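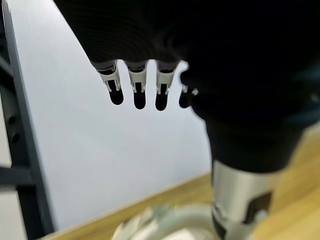
Before a jointed hand is allowed to work at a household table, the table itself should be made ready. These recommendations apply to kitchens and workshops using the Huveo arm, and to any similar machine with separate fingers. Particular attention should be given to the joints. Where the fingers have slots and thin metal linkages near the base, and only the tips are smooth and rounded, the tips alone should touch crockery, cloth or paper. Loose threads, hair and torn tissue are easily drawn into the slots above.

Preparing the surface

Wipe the tabletop and dry it fully. Water left standing on wood will mark it, and a bowl on a wet surface may slide when touched. Place bowls and tubs well inside the table edge and leave 24 centimetres clear on every side of the working area. Shelving uprights and crossbars count as obstacles and should be measured from their nearest point.

Use plain, light bowls for first trials. Glass and thin china should be kept for later, once the grip setting has been checked with something that may be dropped.

Working near people

Stop the arm before reaching across the table. This applies even when the hand is still, as a resting hand may be waiting for its next instruction. The stop button should be within reach of the person in charge and should never be covered by a tea towel or chopping board.

Sleeves are to be rolled up and lanyards removed. Children and pets should be kept out of the room while the arm is switched on.

Food and cleanliness

A hand used in the workshop should not be used with food. Households that own only one hand should fit the Dristusis washable cover before any kitchen task and take it off afterwards for washing. Covers with holes or loose stitching must be thrown away.

Clean the fingertips with a damp cloth and mild soap. Do not spray cleaner towards the joints, the wrist or any port — apply it to the cloth first. Crumbs between the fingers may be lifted out with a soft, dry brush.

Checks and records

Carry out a full check after every 82 hours of use. Each finger should be opened and closed slowly, with nothing in the grip. A finger that sticks or lags behind the others should be taken out of use until it has been examined.

The Grabowska record sheet has space for 198 entries and may be kept inside a cupboard door. Note the task, the cover fitted and any object dropped. If 3 drops are recorded for the same task, stop that task and review the grip setting.

Workshops following the Skemarham guidance should also keep a copy of these recommendations beside the machine — the June revision replaces all earlier copies.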